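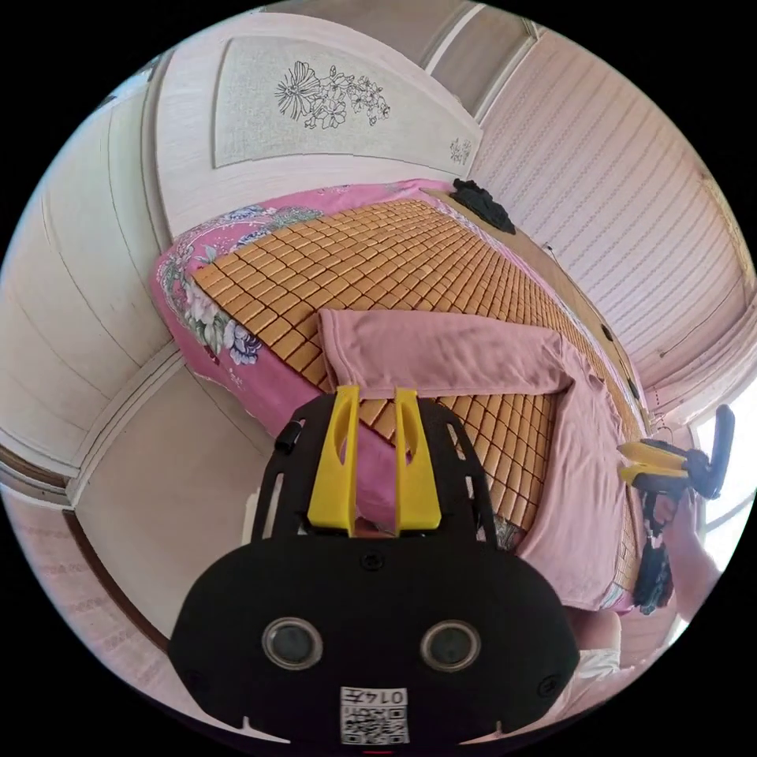 六時の船に乗る。乗らないと、もう乗らない気がする。

鞄は玄関。切符は、切符は上着の内側。ヴィオラは三度目の確認をして、それから台所に戻って火を見た。消えてる。さっきも消えてた。

「まだいたの」

階段の上から大家の声。グウェンリアン・プリザーチ、七十いくつ、耳だけは誰よりいい。

「いま出ます」

「さっきもそう言った」

言った。たしかに。

カラストンの港までは坂を下りて十五分、荷物があれば二十分。いま五時十八分。大丈夫、まだ大丈夫。手紙はもう一度読みたかったが鞄の底で、出すと全部出すことになる。覚えているからいい。チンツィアの字。右に傾いて、行の終わりで小さくなる字。

『父さんが家を売ると言っています。フェッリの家です。四月には人の手に渡ります。あなたの物をどうするか、自分で決めに来てください。』

あなたの物。十一年も帰っていない家に、何が残っているというのか。笛。たぶん青い靴。母の使っていた秤。秤は、あれは私の物だろうか。

「これ持ってきなさい」

大家が下りてきていた。新聞紙に包んだ何か。温かい。

「パンよ。船の上のは高いから」

「ありがとうございます、でも鞄が」

「手で持つの。手があるでしょう」

手はある。ヴィオラは受け取って、靴を履いて、片方の紐がほどけて、そのまま出た。

雨。細かいやつ。坂の石が光っている。パン屋の角で一度滑って、魚屋の前でもう一度。包みは落とさなかった。鞄は落とした。拾う。留め金が曲がった。走る。

エットレのことは考えないようにしていた。考えないようにと決めた時点でもう考えている。エットレ・ロンバルディ、父の弟子で、家を出る晩に駅まで送ってくれて、ひとことも喋らなかった男。切符売り場の灯りの下で帽子を脱いで、また被って、それだけ。あれは何だったのか。十一年、ときどき思い出して、ときどき腹が立った。何か言えばよかったのに。私も。私だって言えばよかった。

港の時計、五時三十九分。

列。長い。なんでこんなに。

「フォールトン経由は欠航だって」前の女が振り返りもせずに言った。「みんなこっちに回されてるの。番号札、取った?」

取ってない。番号札なんて聞いてない。窓口の横の箱から一枚抜く。141。

「いま何番ですか」

「66」

うそ。

「うそでしょう」

「ほんと」女はようやく振り返った。濡れた眉毛、大きな荷物がひとつ、猫の籠がひとつ。猫はいない。「切符があっても札がいるんだって。さっきそこで怒ってる人がいた。怒っても番号は進まないのよね。あなた、どこまで」

「フェッリです」

「じゃあ私はその先。ウォタリ。アシナ・ディミトリウ」

名前まで言われるとは思わず、ヴィオラは、ヴィオラです、と言って、バルビエリです、と後から足した。握手をしようとして手がふさがっているのに気づく。鞄と、パン。

「いい匂いね」

「食べますか」

「食べる」

二人で壁際に立ってちぎって食べた。くるみが入っている。塩がきつい。大家のパンはいつも塩がきつくて、六年間ずっとそう思っていて、一度も言わなかった。船に乗ったら書こうと思った。塩のことでなく、何か。お礼とか。

「猫は」とヴィオラは訊いた。

「向こうにいるの。迎えに行くところ。妹が飼えなくなって」アシナは籠を足で少し寄せた。「あなたは何を迎えに行くの」

迎えに。そういう言い方をすれば。

「笛と、靴と、秤」

「秤? 重いやつ?」

「重いです。たぶん持てません」

「じゃあ何しに行くのよ」

答えられなかった。笑ってしまった。アシナも笑って、口からくるみが飛んだ。

番号は進んだ。80、81、飛んで85。諦めて帰る人がいるらしい。五時五十二分、110。沖で汽笛が鳴って、列が全体にぐっと前へ詰まった。だれかの傘の先がふくらはぎに当たる。痛い。五十六分、129。

「走る用意しときなさい」アシナが籠を抱えた。「桟橋、左だからね。右は漁船」

「そちらの番号は」

「140」

一つ前だ。当たり前だけど。

五十八分、窓口の男が顔を出して、もういい、切符のある者は全員走れ、と怒鳴った。番号札なんだったんだ、と後ろで誰かが叫び返した。

走った。板が鳴る。鞄の留め金がとうとう外れて、靴下が一枚、手帳が一冊、それから白い封筒が濡れた板の上に滑り出た。チンツィアの手紙。ヴィオラは止まった。後ろの人がぶつかって、舌打ちして、避けていく。靴下はいい。手帳もいい。封筒。拾い上げると、宛名がもう滲みはじめている。

裏を見た。二枚目があった。

今まで気づかなかった。薄い紙が一枚目の裏に張りついていたのだ。湿って、めくれて。鉛筆で二行だけ。チンツィアの字ではない。真っすぐで、大きくて、力を入れすぎた字。

『駅には毎週行っています。
 来なくても、べつにいいです。』

「ちょっと!」船の上からアシナ。籠を振っている。「左! 左だってば!」

いつのまにか右に寄っていたいらしい。ヴィオラは封筒を口にくわえた。両手で鞄を抱えた。紐のほどけた靴が脱げかけて、脱げて、戻って拾って、片足は靴下のまま渡し板に乗った。

係の男が切符を見ようと手を出した。上着の内側。手が足りない。

「ほへっほ」

「なんだって?」

「ちょっと、持ってて」とアシナが鞄を取った。ヴィオラは切符を出した。封筒は、まだくわえていた。

お問い合わせは編集室まで　© 無断転載を禁じます　ページの先頭へ戻る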